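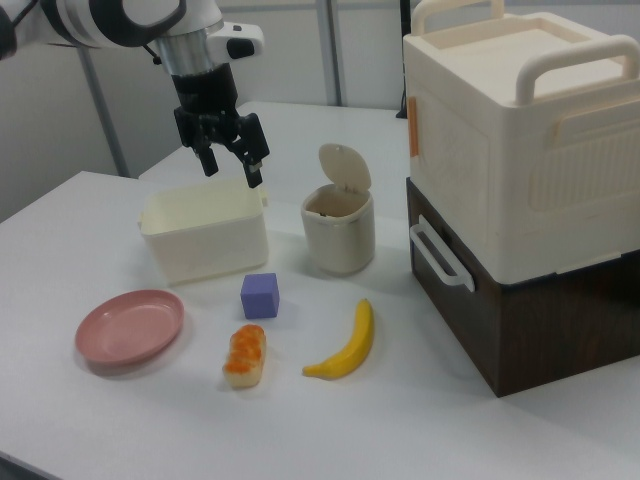
Ans De Graaf
Moderator, Zamville Civic Board
Posted in March, 4:14 pm

The Zamville police oversight office has released its review of complaint handling. It covers 805 complaints. The city charter gives the department 14 days to open a file once a complaint is received. The reviewer found that deadline missed repeatedly and recommends that intake move out of the department. Comments on the recommendation go here.

kombo_line
Intake was outside the department until 2000. It was moved in to cut delays. I would want the old figures before moving it back.

Surnik
The old figures are in the annex. Delays were shorter then, but the office only took complaints in person — no mail, no phone. The two periods don't compare.

kombo_line
Then the annex doesn't support the recommendation either.

skasomari
Read section 4. The main finding is about discipline, and intake is secondary. Sustained complaints went back to the same supervisor who had signed the original report. Moving the front desk won't touch that.

Surnik
Disagree. A file opened late loses witnesses, and a weak file gives the supervisor grounds to close it. Both need fixing.

skasomari
Both, fine. But only one of them needs a charter vote. The supervisor rule is a department order and the chief can change it alone.

Ans De Graaf
Correct on the order. The intake change would need the council first, then the ballot.

kombo_line
Does the monitor keep access to files in the meantime?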